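Speaker notes: Planning exhibits for a small science center

Slide 1. Say hello, thank Qistina Majimbun for the invitation. Mention handouts by the door.

Slide 2. The Kinyua hall reopened in July. 211 school groups booked before the doors opened. Pause for questions on booking.

Slide 3. Labels. Keep them under 4 lines. Visitors read the first line and look up. Read the old Skornel label out loud, then the new one.

Slide 4. Budget. Lighting ran over, seating came in under. Do not go into the Atex quote unless asked.

Slide 5. Hanging models and floor color. Let both pictures sit for a moment, then move on to seating.

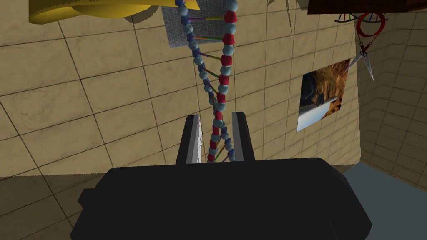
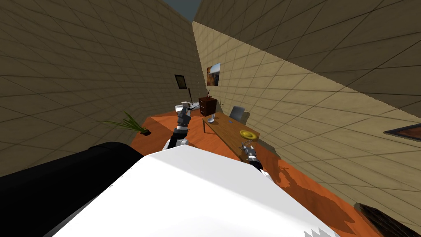 Slide 5, computer renderings: DNA model (first), walled room with reddish-orange floor (second)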